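Splashback and wall care, part two

Back to the wash area at the Imisville unit. Since March the white wall by the basin has had its own slot on the cleaning list, separate from the counter. 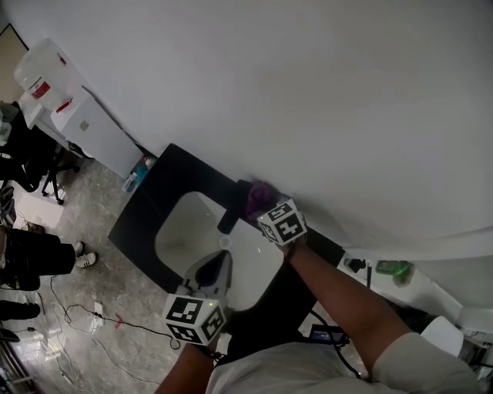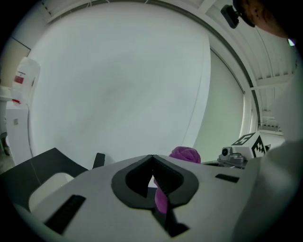

Cloth choice matters more on a matt white surface than the cleaner does. I tried three types over two months and kept the microfibre, washed at 40 with no softener. Softener leaves a film, and the film shows as streaks under side light. The purple cloth is for walls only – a different colour does the basin, so grit from the drain never gets dragged across paint. Fold it in four, work from the top down, and turn to a clean face after each pass. The strip just above the black countertop comes last and takes about 2 minutes, as splashes collect there. Prundix spray at half strength is enough for that. Robles is cheaper but needs a rinse. I have yet to try the Aler one.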